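From my bench: notes on a noisy fridge

G'day all, October already! I've finally dealt with the hum in the Costcombe kitchen, the one I've been moaning about in these newsletters all winter. I had it pegged as the compressor. Wrong! It was the drip tray underneath, buzzing against the back panel every time the motor kicked in (usually 5 in the morning, thanks very much).
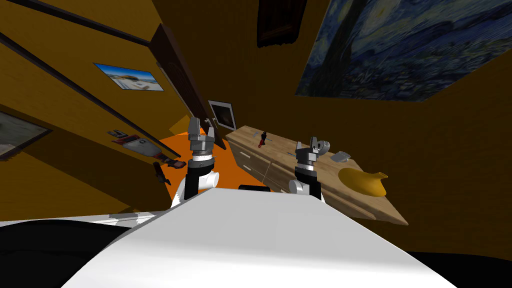

Render: Gresenex

I folded up an old tea towel, wedged it under the tray and had blessed quiet for 14 minutes, then off it went again. So I pulled the whole thing out, vacuumed up a horrifying amount of fluff and stuck proper rubber pads on the corners. Not a peep from it now. I'd been quoted $900 for a new fridge, so I'm feeling pretty smug about a packet of pads from the hardware shop!

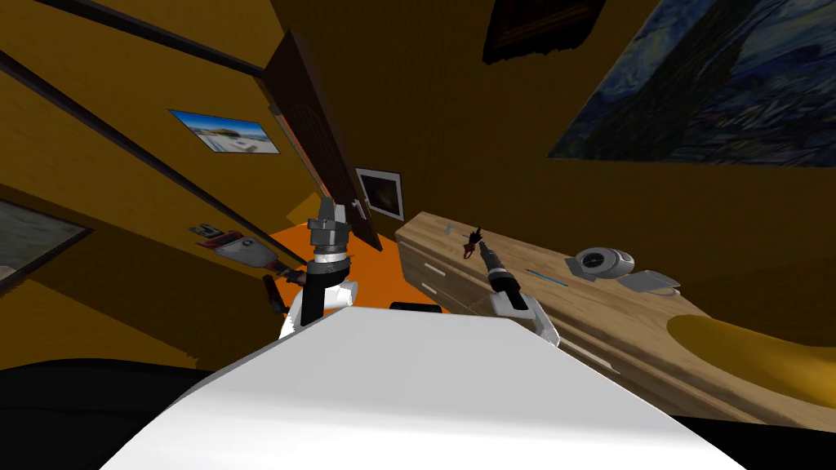

Two arms, one holding a slender tool with a black handle.

If yours is humming, have a good listen with your hand pressed on each panel in turn. When the colour of the noise changes, you've found your spot. Check the feet as well, mine were all over the place and the floor slopes like anything. Next month I'm tackling the rangehood, so send me your horror stories.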